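4.2 Setting up a rental contract

Before starting, the item must already exist in the Horero catalogue and the customer record must show Verified. A contract cannot be opened for a customer whose record is marked Pending.

1. Open Contracts and select New. The next free contract number is filled in and cannot be edited.
2. In Customer, type at least 3 letters of the surname and pick the record from the list.
3. Select Add item. Scan the tag or enter the item code.
4. Set Term in months. The shortest term is 3 and the longest is 40.
5. Enter the monthly fee. The deposit field is worked out from the fee and the deposit rule of the item group (see 4.5).
6. Select Save draft.

Note: A draft reserves the item until midnight. After that the item returns to the catalogue and the draft shows error 109 when opened.

Caution: Do not change the item group while a draft is open. The deposit is not worked out again and the contract will carry the old amount. 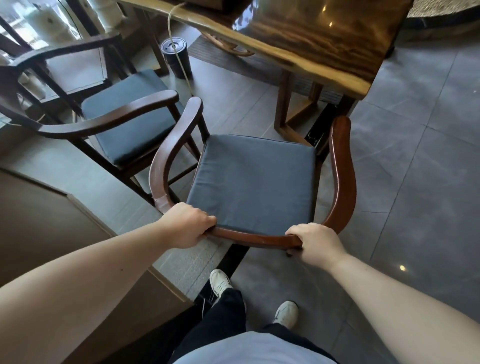

Fig. 4-3. Wooden armchair with seat cushion, held by the back rail.

4.3 Deposits above the limit

Any deposit above 900 needs a second approval. The limit is set per branch under Settings > Money > Limits and uses the branch currency.

1. Open the draft and select Request approval.
2. Choose an approver. Only users with the Branch Lead role are listed.
3. Wait for the status to change to Approved. The Sign button stays grey until then.
4. Print or send the contract for signature.

If the approver rejects the request, the draft goes back to the person who opened it, with the reason in the Notes tab. Lower the deposit or add a guarantor, then repeat from step 1.

Note: Branches moved over from Gurnitz keep their former limits. Check these before the first contract is signed.

4.4 Ending a contract early

Early return fees are taken from the rule in force on the signing date. Later changes to the rule have no effect on signed contracts.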